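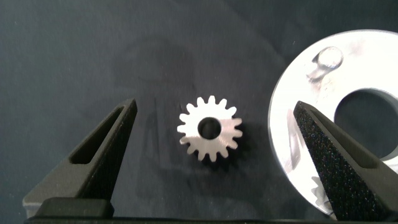

**Rissanen**

기어 조립 셀 안전·구매 점검표. 점검일 2022년 9월 22일. 대상은 Drerkby 조립실의 로봇 팔 작업대이고, Furport 과제의 하반기 장비 예산을 확정하기 전에 작성했다. 구매 요청서에 첨부하되 견적서를 대신하지는 않는다.

표기는 네 가지다.

- **적합**: 그대로 사용
- **보완**: 사용하면서 조치, 비용 없음 또는 소모품비 처리
- **구매**: 이번 예산에 반영
- **보류**: 다음 예산으로 넘김

하반기에 쓸 수 있는 금액은 471만 원이다. 7월에 제출한 초안은 이 금액을 넘겼고, 그리퍼 예비품과 안전 스캐너가 같은 줄에 묶여 있어 무엇을 뺄지 판단할 수 없다는 의견을 받았다. 이번에는 항목을 나누고, 안전에 걸리는 것부터 앞에 적었다.

## A. 비상정지와 접근 통제

**A-1. 비상정지 버튼을 작업자 자리에서 손을 뻗어 누를 수 있는가** — 적합

앉은 자세와 선 자세 모두 확인했다. 버튼을 누른 뒤 복귀하려면 제어기 쪽에서 별도 조작이 필요하고, 이 순서는 작업 지침에 있는 내용과 같다.

**A-2. 비상정지가 그리퍼 전원까지 차단하는가** — 구매

팔은 정지하지만 그리퍼는 쥔 상태를 유지한다. 부품을 떨어뜨리지 않는다는 점에서는 유리하다. 다만 손가락이 끼었을 때 풀 수 있는 방법이 현재 지침에 없다. 공급사 Trodivham에 수동 해제 키트를 문의했고 단가는 55만 원으로 회신받았다. 키트를 사지 않고 소프트웨어 명령으로 여는 방법도 제안받았으나, 제어기가 멈춘 상태에서는 쓸 수 없으므로 채택하지 않는다.

**A-3. 동작 범위가 바닥에 표시되어 있는가** — 보완

테이프가 닳았다. 소모품비로 다시 붙인다. 표시 범위는 팔의 최대 도달 거리를 기준으로 하고, 현재 프로그램이 실제로 쓰는 범위로 줄이지 않는다. 프로그램은 자주 바뀐다.

**A-4. 영역 스캐너** — 보류

초안에서 가장 큰 금액이었다. 속도 제한 상태로만 운전하는 동안에는 없어도 된다는 위험성 평가 결과를 따른다. 속도 제한을 풀 계획이 생기면 그 전에 구매해야 하며, 이 순서는 바꾸지 않는다. 설치비와 재평가 비용도 그때 같은 요청서에 넣는다.

## B. 케이블과 배선

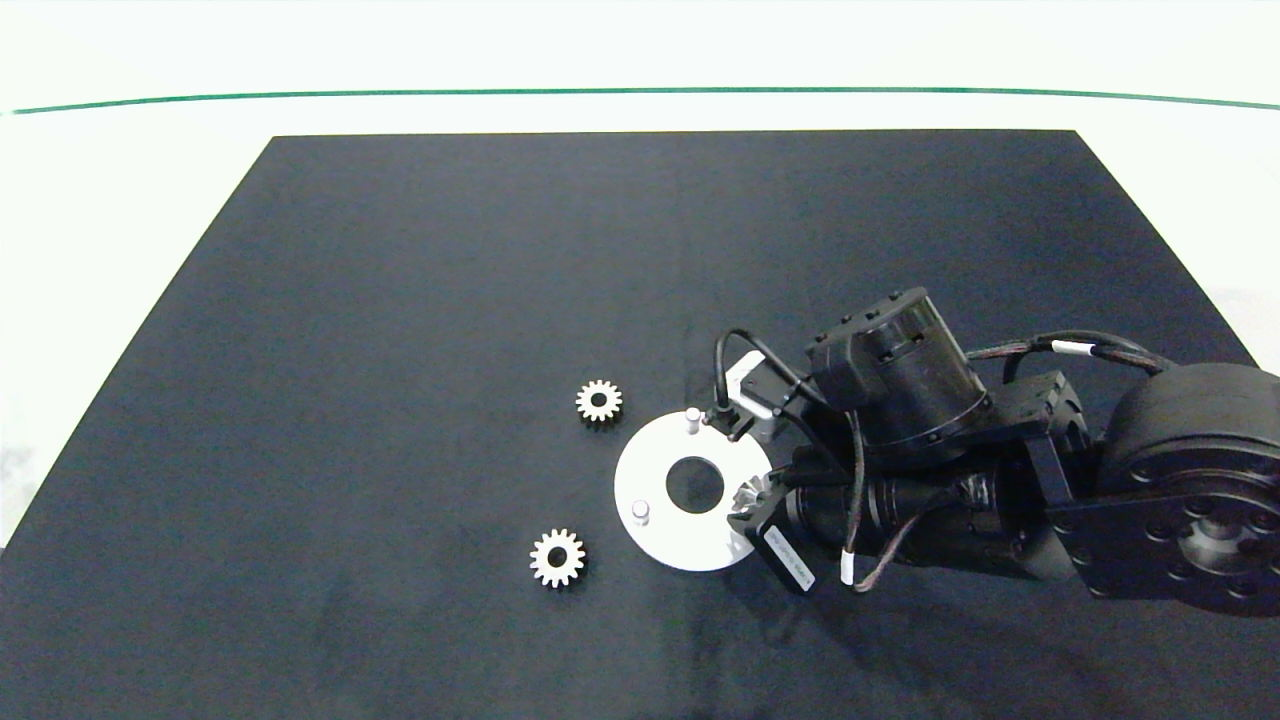 케이블은 예산표에서 늘 빠지는 항목이다. 팔을 살 때 한 세트가 따라오고, 그 뒤로는 고장이 나야 견적을 받는다. 단선된 상태로 납기를 기다리면 셀 전체가 서므로 예비 한 세트를 미리 두는 편이 싸다. 편조 케이블 한 가닥은 손목 쪽에서 아래로 처져 매트를 향하고 있고, 흰 표식이 달려 있다. 이렇게 늘어진 구간은 점검 때마다 피복부터 본다. 팔 위쪽으로 지나가는 가닥에도 흰 표식이 감겨 있으니 교체품에도 같은 자리에 표식을 다는 것을 납품 조건에 적는다.

**B-1. 관절 부위에서 케이블이 꺾이거나 눌리지 않는가** — 보완

손목을 끝까지 돌렸을 때 여유가 적은 자세가 있다. 프로그램에서 해당 자세를 제외하고, 고정 위치는 다음 정기 점검 때 옮긴다. 고정용 클립은 재고가 있다.

**B-2. 늘어진 구간이 공작물이나 지그에 걸리지 않는가** — 보완

저속에서는 걸림이 없었다. 지그 높이가 바뀌면 다시 확인한다. 케이블 가이드를 추가로 사는 안이 있었으나, 가이드 자체가 손목 회전을 제한해서 이번 요청에서는 뺐다.

**B-3. 예비 케이블 보유** — 구매

보유분 없음. 신호용과 전원용을 한 세트로 주문한다. 호환품은 가격이 낮지만 굴곡 수명 자료가 없다. 자료를 받기 전까지는 정품으로 계산한다.

**B-4. 작업대 주변 전원선 정리** — 보완

전원선은 로봇 쪽 배선과 따로 점검한다. 어댑터가 책상 위에 있으면 줄이 모서리를 타고 내려가게 되고, 의자에 앉은 사람의 발이 닿는 높이까지 처지는 경우가 생긴다. 발에 걸려 어댑터가 당겨지면 같은 책상에 있는 장치가 함께 떨어질 수 있다. 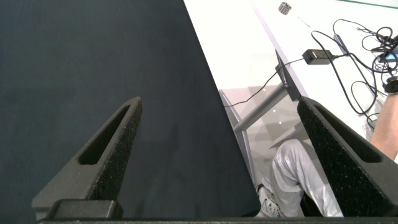
그래서 이번에는 책상 아래에 다는 배선 트레이와 어댑터 거치대를 소모품비로 신청한다. 금액이 작아 견적 비교는 생략한다. 남는 길이는 트레이 안에 접어 넣고, 묶을 때는 벨크로를 쓴다. 케이블 타이로 세게 조인 묶음은 교체할 때 칼을 대게 되고 그 과정에서 옆 선의 피복이 상한 일이 있었다.

**B-5. 접지와 멀티탭 용량** — 적합

제어기는 단독 회로에 연결되어 있다. 주변 기기를 같은 회로에 추가하지 않는다. 신규 장비가 들어오면 벽면 콘센트 증설을 시설 부서에 따로 신청해야 하고, 이 비용은 우리 예산이 아니다.

## C. 그리퍼와 손가락

**C-1. 손가락 고정 나사 풀림** — 적합

토크 표시선이 맞는다.

**C-2. 손가락 안쪽 면의 마모** — 구매

작은 금속 기어를 잡는 작업은 접촉 면적이 좁아서 마모가 한곳에 몰린다. 현재 상태로도 작업은 가능하지만 교체 주기를 정해 두지 않았다. 예비 손가락 2쌍을 요청한다. 한 쌍은 교체용, 나머지는 형상을 바꿔 시험할 때 쓴다. 자체 제작도 검토했으나 치수 확인에 드는 시간을 인건비로 잡으면 구매가보다 낮지 않았다.

**C-3. 파지력 설정값 기록** — 보완

설정값이 작업자 메모에만 있었다. 점검표 뒷면 양식으로 옮긴다. 부품 종류가 달라지면 값도 따로 적는다. 파지력을 높여서 미끄러짐을 해결한 이력은 비고란에 남긴다. 이런 이력이 쌓이면 패드 교체를 앞당길 근거가 된다.

**C-4. 손목 주변 장착물 고정** — 적합

흔들림 없음. 장착물을 바꾸면 제어기에 입력한 부하 무게도 함께 수정해야 한다. 이 값이 틀리면 충돌 감지가 늦거나 너무 민감해진다. 구매 담당 쪽에 전달할 내용은 하나다. 손목에 다는 물건은 무게가 적힌 사양서를 견적과 함께 받아야 한다.

## D. 지그, 매트, 공작물

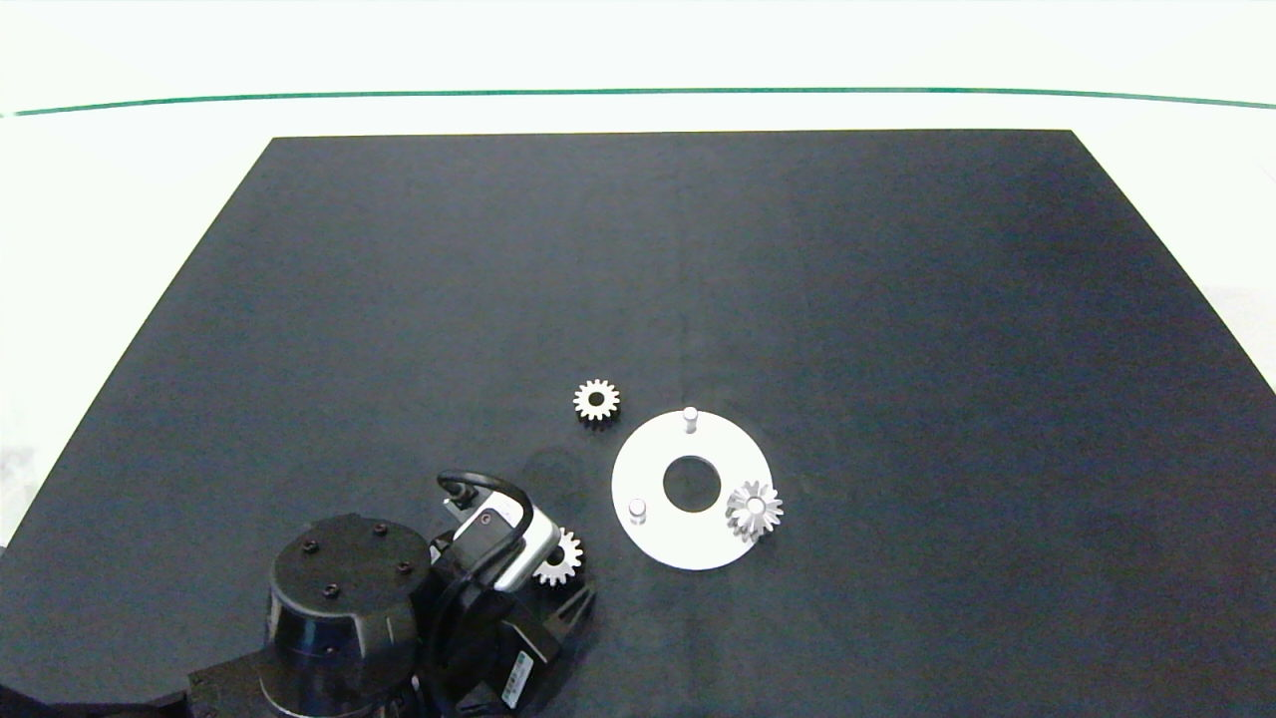
지그 예산은 부품 수량보다 부품 형상의 종류에 따라 늘어난다. 같은 기어를 더 많이 조립하는 일은 지금 지그로 감당할 수 있지만, 형상이 추가되면 놓는 자리와 잡는 방향을 새로 정해야 한다. 흰 원판에는 짧은 핀 두 개가 서 있고, 평평한 기어는 매트에 그대로 놓여 있으며, 이가 비스듬해 보이는 기어는 원판 테두리에 걸쳐 있다. 걸쳐진 부품은 매트에 누운 부품과 높이가 달라서 그리퍼가 내려가는 깊이를 같게 둘 수 없다. 부품 자리를 파낸 트레이를 하나 주문하면 이 문제는 대부분 없어진다.

**D-1. 부품 트레이** — 구매

가공 업체 두 곳에서 견적을 받는다. 재질은 금속 부품이 떨어져도 깨지지 않는 것으로 한다. 도면은 우리가 제공하고 수정 한 번을 가격에 포함시킨다. 초도품을 받아 저속으로 시험한 뒤 나머지 금액을 지급한다.

**D-2. 매트 주름과 밀림** — 보완

주름이 있으면 작은 부품이 기울어진다. 매일 작업 전에 편다. 가장자리 고정용 클램프는 팔의 동작 범위 밖에만 단다.

**D-3. 반사가 심한 부품** — 보완

윤이 나는 금속판은 조명을 되비쳐 카메라 인식에 영향을 준다. 확산판을 사기 전에 조명 각도부터 조정해 본다. 조정 결과가 나쁘면 다음 분기에 요청한다. 어두운 매트는 대비를 위해 유지한다.

**D-4. 낙하 부품 처리** — 적합

정지 후 회수. 운전 중에 손을 넣지 않는다. 회수용 자석봉은 작업대 옆에 비치되어 있다.

## E. 구매 우선순위

| 순위 | 항목 | 점검 번호 | 비고 |
|---|---|---|---|
| 첫째 | 그리퍼 수동 해제 키트 | A-2 | Trodivham 회신가 적용 |
| 둘째 | 예비 케이블 세트 | B-3 | 정품 기준 |
| 셋째 | 예비 손가락 | C-2 | 동일 공급사 합산 주문 |
| 넷째 | 부품 트레이 | D-1 | 견적 비교 후 확정 |

위에서부터 집행하고, 트레이 견적이 잔액을 넘으면 트레이만 축소한다. 첫째와 둘째 항목은 금액 조정 대상이 아니다. 앞의 세 항목은 Trodivham에 한 번에 주문해서 운송비를 한 번만 낸다.

납기는 항목별로 다르다. 케이블은 3주로 회신받았고 손가락은 재고 여부에 따라 달라진다고 한다. 트레이는 도면 확정일부터 계산하므로 도면이 늦으면 전체가 밀린다. 도면 검토를 발주보다 먼저 잡아 둔다.

## F. 남은 확인 사항

- [ ] 수동 해제 키트 장착 시 보증 조건이 바뀌는지 서면 확인
- [ ] 키트 장착 후 비상정지 시험 절차 개정
- [ ] 케이블 세트에 표식 위치 도면 첨부
- [ ] 손가락 교체 주기 초안 작성
- [ ] 트레이 도면에 원판과 핀의 간섭 여부 표시
- [ ] 바닥 테이프 재시공 후 A-3 재점검
- [ ] 벽면 콘센트 증설 필요 여부를 시설 부서에 문의
- [x] 위험성 평가서 최신본과 A-4 판단 대조
- [x] 소모품비 처리 가능 품목 확인

보증 조건 회신이 오기 전에는 수동 해제 키트를 발주하지 않는다. 그동안은 그리퍼에 손이 닿는 작업을 하기 전에 부품을 내려놓고 손가락을 연 상태로 정지시키며, 이 내용을 작업대 앞 지침에 추가해 두었다.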